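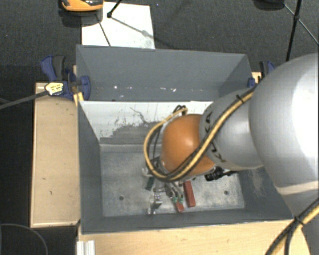
Orange joint cover and cable loop, arm over the gray bin

Vitamin C serum turned orange, toss it?

Fadwa Samir
Bought the Brustar serum in the Osby sale, 20 percent off, felt very clever. It was clear as water. I've had it on the bathroom shelf next to the shower and now it's the color of weak tea. Still smells fine. Do I keep using it or did I pay good money to stain my pillowcase?

cuypers_k
Tea means it has oxidized. Probably won't hurt you, but most of the vitamin C has gone off to a better place. The shelf by the shower is about the worst spot in the house – warm, steamy and bright. Buy the smallest bottle they sell, keep it in a drawer and write the opening date on the bottom. If it goes brown or starts to sting, bin it.

mossgreen
mine was orange from day one and I used it all, skin is fine, pillow is not

Dasiveo fan
I keep mine in the fridge door by the mustard. Lasts longer, feels great in the morning. Label it if you live with people who cook.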